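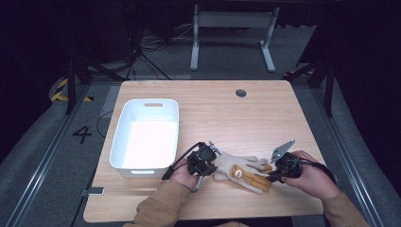

Washing Methods for Hand-Knotted Wool Rugs
Mekdes Gashaw
Textile Studies, Clundside College
October 26, 2018

Introduction

My project looked at how small rug shops clean hand-knotted wool rugs, and whether a simple wash changes the color of the pile. I chose the subject after a placement in September at Leclerc, a rug dealer and repair shop on Wirnis Street. The shop sells mostly older village rugs and takes in cleaning work from customers.

Method

The shop gave me offcuts from a damaged rug that was past repair. The pile was wool on a cotton foundation, with red, dark blue and undyed ivory areas. I cut 6 samples, each 10 cm square, and bound the edges with cotton thread so the knots would not slip.

Two samples were left unwashed. Two were washed in cool water with a neutral wool soap, and two in the same soap with white vinegar added to the last rinse. Each wash used 200 ml of water and lasted 10 minutes. The samples were pressed between towels and dried flat, pile side up, away from the window.

I compared the colors under the same lamp, using a gray scale borrowed from the dye room.

Results

The ivory wool came out lighter in all four washed samples. The blue did not change. The red bled slightly into the ivory on both samples washed without vinegar — mostly along the edges, where the cut pile was loose. The vinegar samples showed no bleeding that I could see.

One sample shrank a little on the warp side. I think I pulled it while binding, so I have not counted this as a result of the wash.

Discussion

The samples all came from one rug, and I don't know what dyes were used. The owner of Leclerc thought the red was synthetic. A second rug, from the Cukov collection at the college, could not be cut, so I only tested it with a damp white cloth. No color came off.

With more time I would repeat the test on several reds and leave the samples to soak longer.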